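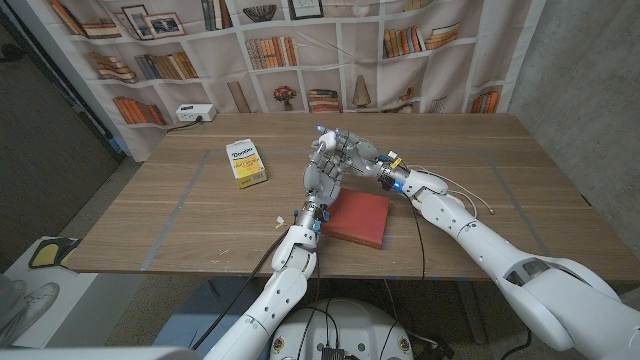 The table, tape still on, with my red book inside the lines

Getting grey tape off a wooden table without wrecking the finish?

Posted by hulme_jo

Hi all, hoping someone has been down this road. I've got a light wood table, a Skostberg I bought second-hand, and back in July I put grey tape down on it in a big rectangle so there'd be one bit of the table where work happens and everything else stays out. It's been great! But the tape has now been down for four months and I want to shift the whole rectangle over a bit, and I'm scared to start peeling.

I did lift one tiny corner with my thumbnail and it left a gummy grey smear. The wood underneath might be a shade lighter or darker too, I honest to goodness can't tell under my lights.
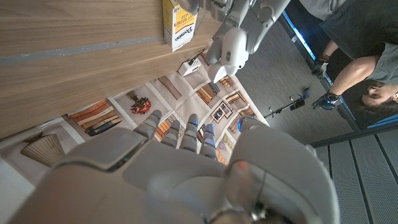 Other side of the table, with the carton on top and the print below

I don't know what the finish is. The fellow I bought it from said oil, his wife said varnish, so there you go. Would a hair dryer be okay? My sister swears by eucalyptus oil but she also took the colour off a dresser that way.

Second thing while I'm here. The big bookshelf print has fold lines in it from being posted in a flat packet. It's a printed fabric, feels like polyester, and I got it from Clesley with no care tag on it at all.
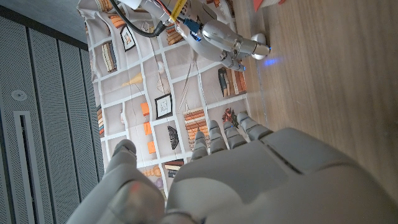

I've tried leaving the creases to drop out by themselves and they're still there. Can I iron it, or will all the little books and picture frames end up stuck to my iron? I'd rather not buy another one, it cost me $62 plus postage.

Thanks heaps for any ideas!

Octavio Vergara
676 posts

Hair dryer, yes, but on low, and keep it moving. Warm up a hand's width of tape, then peel it back flat over itself, very slowly. If you pull straight up you can lift the finish along with it. Stop and warm it again whenever it fights you.

For the gum, put a bit of cooking oil on a rag, lay it on the smear, wait ten minutes and rub along the grain. Wipe up with barely soapy water. I'd leave the eucalyptus alone until you know if it's varnish. Try all of this on the underside first, or out near a leg.

A colour difference after that long is pretty normal and mine evened out over a summer.

mags_in_the_shed

Flendus. Rub it on, wipe it off. Done my whole kitchen with it

tealeaf

Can't help with the table but I've got a similar print hanging in my spare room. Iron it from the BACK, lowest setting, no steam, with a cotton pillowcase in between. Do a corner first. Mine was fine, although one fold near the middle never completely went and I've stopped looking at it. Hanging it in the bathroom while you shower might get you halfway there too.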